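22 March 2026

Glaze tests, Putesberg clay, batch 7. Fired overnight, kiln opened at 10. Pinholes again on the thick side, thin side fine. Same as January, so not the new sieve then.

Draroveck frit runs badly on verticals. Two tiles stuck to the shelf - grind off before next load. Wesodis frit much better, bit milky where it pools. Want to try it with less whiting and a slower cool.

Kiln counter reads 2,963 hours. Elements looking saggy on the bottom row, check resistance before the Meireles order goes in. That order is all satin white, no second firing if we can help it, so pinholes need sorting frist.

To do: wash shelves, remix bucket 2 (settled like concrete), label the test tiles properly this time. Pencil under the glaze burns out, use oxide. Cone packs nearly gone, reorder.

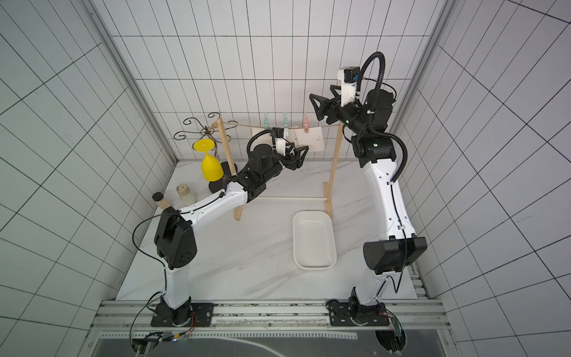
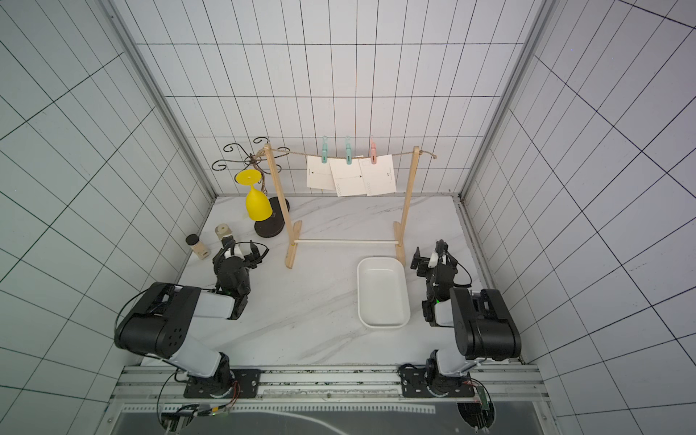

Both: pale walls with dark grid lines, marbled white top, two arms on the rail.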